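Skarnum, part six: the hand finally closes
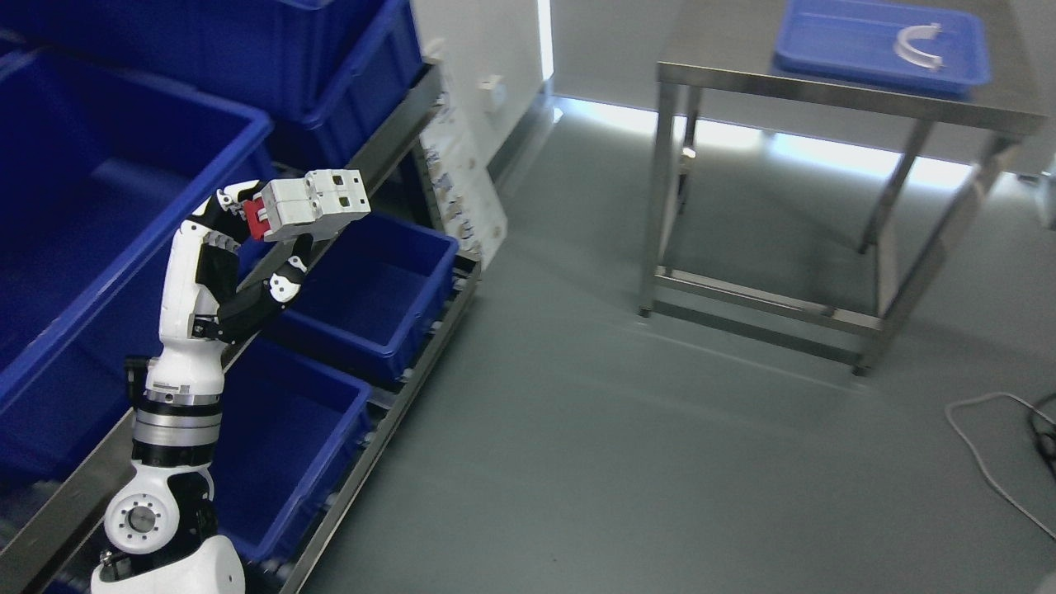 Skarnum is the name I gave the sorting project back in the spring, when it was still a drawing on the back of a delivery note. The idea was simple enough. I share a workshop, the workshop has a rack of mixed electrical bits, and I wanted an arm that could take a part out of a bin, carry it to the table and put it down in the tray. Five posts later it can do the first part of that most of the time. The hand has the black fingers over the top of the part and the thumb coming up from below, which is the grip I have been after since the summer. The part is a white double-block thing like a two-pole breaker, with a red lever on one side, and the lever is right up against the fingers. I'd like it further away from them and I'll come to that.

The grip first. Until last month I was closing all the fingers together at one speed. On anything square they would arrive at different moments and twist the part round before the thumb got there. Now the thumb moves first and stops short, the fingers come down, and then the thumb does the last bit. I ran 200 picks with the old method and 200 with the new one, same parts, same bins. The old one dropped 60. The new one dropped 26. I was hoping for fewer but it's a big enough change that I've deleted the old code.

Most of those 26 were from the bin at the back left of the reach. The arm has to come in at a poor angle there and the knuckles catch the rim. I tried tilting the bin more and the parts all slid to the front and jammed. I've put it back as it was and told the software to leave that bin until last.

The other problem is levers. Anything with a toggle can get knocked as the fingers close, and I don't want parts going into the tray switched over from how they were in the bin. For now I'm turning the wrist a quarter turn before the approach if the lever is on the finger side. It works when the software sees the lever. Red ones it sees well. Black ones on a dark part it mostly doesn't, and I have no answer to that yet.

The control program is called Plernavura, for no good reason, and it is now 785 lines long. A fair amount of that is error handling I wrote late at night and don't fully remember. I want to split it up before I add anything else. The Barreto board that runs the wrist has been fine since I changed the power lead, so if you had the same fault I described in part four, try the lead before you buy another board.

Things to do before the next post:

Tidy the cables on the floor. I've stepped on one twice.
Fit softer pads to the fingertips. The ones I have are too slippery on smooth plastic.
Get the putting down as good as the picking up. At present it lets go a little too high.
Work out something for black levers.

I had planned to take it along to the Cloltness open day in November but I don't think it will be ready. Getting the arm into the car is a job in itself, and it would need setting up from scratch at the other end. I'll probably go anyway and take the laptop with some recordings on it.

Comments

benchdog
Have you tried a thin bit of silicone tube over the fingertips? I used that on a much smaller gripper and it lasted a good while. You have to glue it or it rolls off.

mill_lane
What do you do when it drops one? Does it go back and look for it or do you have to pick it up yourself?

Skarnum blog
It stops and waits, and I pick it up. Looking for dropped parts is a long way down the list. Thanks for the tube idea, I'll try that on the thumb first.

oldrelay
For the black levers I'd try a lamp from low down at the side. The shadow may show up better than the lever does.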